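Gallery: small things and the white basket

Welcome to my gallery page. On 8th March I was putting small things in order at Unent. The colour of everything is kept as it was.
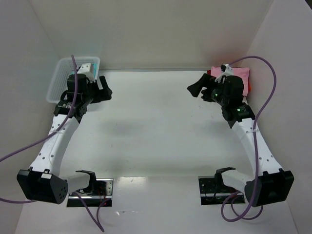

I like a plain mesh basket for such work, as it weighs little and is easy to wash. At home in Harenley I have a grey one for pegs and batteries. More pictures will be added in November, when the shelves are finished.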